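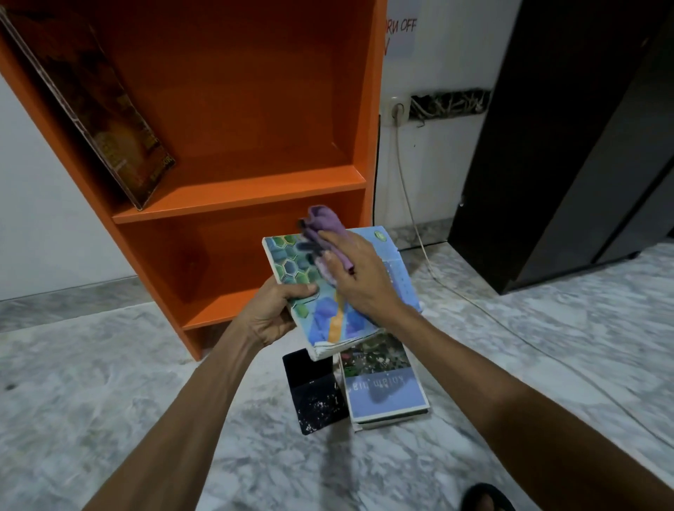 Okay, hi everybody, thanks for coming out on a Wednesday! Slow down here, I always rush the first minute.

I want to talk about the neighborhood watch line we started in Jutia, and what I learned from answering it. Quick show of hands: who has ever called in a tip to the police? (Wait. Let people look around.)

Most folks worry about two things. Will they ask my name, and will the guy find out it was me? So start with the Nukden case. A stolen truck, parked behind the feed store for 11 days, and half the street had seen it. We got 2 calls. Both callers hung up before giving us the plate number! 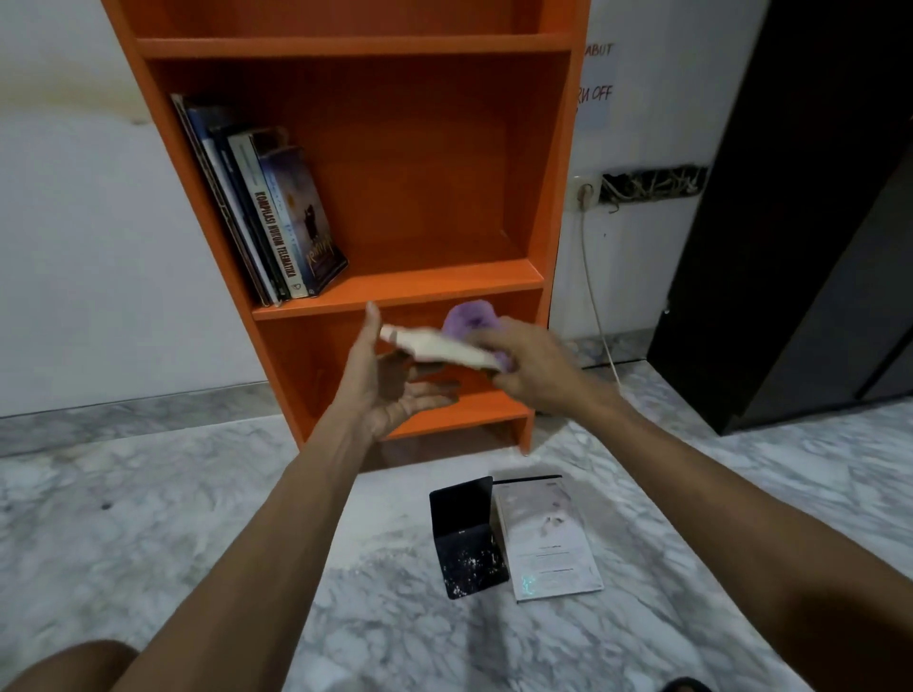 So that's when Agathe Lecomte rewrote our call sheet, and I love her for it. The old one opened with "name and address." Hers opens with "Where are you seeing this?" Name goes at the bottom, and you can skip it. Read the first 4 questions out loud, then pass copies down the rows.

Tutico story if there's time (the goat one, keep it short). Skip it if Marty is waving at me from the back.

Last bit: if somebody's in danger right now, don't call us, call the emergency number. Say it twice. Then questions, and remind them the sign-up sheet for October is by the door.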